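Wood grain (tabletops)

Wood grain is the pattern of lines, bands and swirls seen on the face of a piece of timber. On a tabletop or bench it is often the first thing people notice, and for good reason: no two boards carry quite the same figure, and a single wide surface can hold long sweeping arcs, tight ripples and dark little islands all at once. The word is also used for the direction in which the fibres run, which matters a great deal to anyone planing, sanding or oiling the wood.

Origin of the pattern

A tree in a cool or temperate climate lays down a layer of new wood each year. The part grown in spring is usually paler and more open, and the part grown later in the season is denser and darker. Seen on the end of a log these layers are rings. Seen on the face of a board they become lines, and their shape depends almost entirely on how the log was cut.

A board sawn straight toward the centre of the log shows narrow, nearly parallel stripes. A board sawn across the rings at a shallow angle, called flat-sawn or plain-sawn, shows the wide curves and pointed arches that many people picture when they think of a wooden table. Flat-sawn faces are the showier of the two, and they can look wonderful on a large surface where the lines have room to travel.

Knots and swirls

Where a branch once grew, the rings have to bend to get past it, a bit like water flowing past a stone. If the saw goes through the branch itself, the board has a true knot, round or oval and generally darker than the wood beside it. If the saw passes close by, there may be no knot at all, only an oval swirl with the lines bowed on either side. Similar ovals turn up where the trunk had a bump or hollow and the saw skimmed across it. Furniture makers have long argued over whether to hide these features or put them where everyone will see them. The second camp has the better tables!

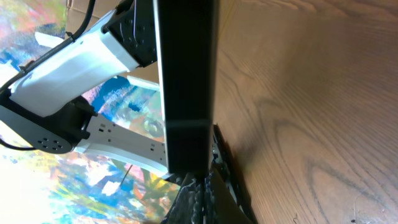 Light-brown tabletop grain with dark growth rings curving past an oval, knot-like figure.

Colour and light

Most pale timbers warm up with age. Sunlight, air and oil all play a part, and a top that began almost cream can settle into tan or honey over the years, with the latewood lines turning amber. A lamp left in one spot or a runner that is never moved will leave a lighter patch behind. The patch usually evens out once it is uncovered, though it can take a whole summer.

Soft, even light shows the colour of a board best. Low light from one side shows its texture, including every ridge left by a careless pass with the sander. Some tops also have chatoyance, a shimmer that shifts as the viewer walks past, and it is one of the great pleasures of well-finished wood.

Marks of use

A working tabletop gathers specks, dents and fine scratches. Scratches that run with the lines tend to vanish among them, while those that cross the lines stand out from the other side of the room. Small dark specks may be pin knots, mineral marks or bits of grit pressed into the finish, and a fingernail will often tell which.

Light scratches in an oiled surface can be eased with fine paper, always along the grain, and a thin fresh coat wiped on with a lint-free cloth. Varnished tops are fussier and may need the whole face recoated for the sheen to match.

Grain matching

When a top is made from two or more boards, the maker decides how the patterns should meet. In bookmatching, a thick board is split and opened like a book so that the halves mirror each other. Slip matching keeps every piece facing the same way. The bench maker Hằng Nông, whose Keston workshop produced the Uvness table, preferred a third approach and shuffled her boards on the floor until the curves seemed to carry on from one to the next. The Uvness was sold with its offcuts, so that owners could test oils on matching wood before touching the top.

See also

Growth ring
Knot (timber)
Plain sawing
Tabletop finishes

Page last edited September 1, 2018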